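Festier Folding-Corner Table in White, Six Months In

I have been putting off this review because I wanted to be sure I wasn't just in love with a new thing. I'm past that now. I still love it, so let's go!

A bit of background. I needed a second work surface for the back half of my studio, which is a long awkward room with a pillar in the wrong place and a floor that changes material halfway across. I'd been getting by with a secondhand dining table from Zivthorpe, a lovely solid thing that weighed as much as a cow and had corners that found my hip bone every single time I walked past. So my list was short. White, light enough to shift on my own, and no sharp corners. The Festier was 240 dollars with delivery, which was more than I'd planned to spend and less than the Ninh one I'd been mooning over for ages.

(The "folding-corner" part of the name is just what they call the rounded edge profile, by the way. Nothing folds. I spent far too long looking for a hinge.)

Assembly took me 30 minutes, and that includes a break to find the hex key I had put in my own pocket. The legs go on with 2 bolts each and the holes lined up the first time. The instructions are one sheet, both sides, mostly drawings, and the drawings match the parts in the bag. If you've ever put together a flat pack where step four shows a bracket that doesn't exist, you'll know why I got a little emotional about that.

The top is the best bit. It's a plain white surface, very slightly satin, and it doesn't throw the overhead light back into your eyes the way my old gloss desk did. I do a lot of planning on paper, and a white page on a white table sounds like a recipe for losing your notebook, but it's surprisingly restful. The small bright stuff stands out a mile. I used to lose erasers and little clips constantly on the brown dining table and now I can spot them from across the room.

Those corners, though! They're properly rounded, a generous curve you can lean your hip against while you're thinking. I have walked into this table plenty of times since it arrived and I don't have a single bruise to show for it.

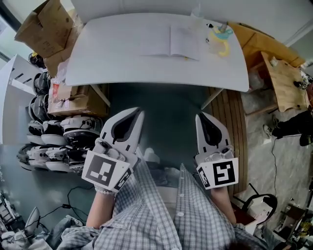

The legs worried me in the product photos. They're thin, and I'm a leaner, and I had visions of the whole thing doing a slow curtsy the first time I put my elbows down. It hasn't. There's a tiny bit of sway if you push it sideways on purpose with the flat of your hand, and I can feel it when I'm erasing hard, but for writing, sorting, gluing or having a cup of something it stays put. I wouldn't clamp a vise to it. The thin legs also mean you can pull a chair in from any side without barking your shins, and the room feels bigger with all that air underneath.

Cleaning has been easy so far. A damp cloth gets rid of almost everything, including pencil smears and the ring from a plastic cup of iced coffee I left there all of one July afternoon. Permanent marker needed a second go with rubbing alcohol and left the faintest gray shadow, which I can only find if I crouch down and look along the surface. My fault, I was using it without a mat.

Now for the grumbles, because there are a couple. The feet are hard plastic and they skate on a smooth floor. I bought a pack of felt-and-rubber pads from the hardware store in Biruvcombe and that fixed it, but at this price I think they could throw in a set. There's no leveling adjustment either, so if your floor is uneven like mine you'll be shuffling the table a few inches this way and that until it stops rocking. And the box it comes in is enormous, with a mountain of packing inside, so clear some space before it arrives.

I'd also have liked one more size. You can get this one or the long one that seats 6, and there's a gap in the middle where I suspect a lot of people's rooms are. Mine fits one person spread out, or two people who are polite about their elbows.

Would I buy it again? Yes, and I nearly have - there's a spot by the window that I keep measuring. If you need a workbench, get a workbench. For a light, friendly table that you can move by yourself and load up with projects, this one has made me very happy, and the old dining table has gone back to being something we eat at.

Four and a half stars, and the missing half is for the feet.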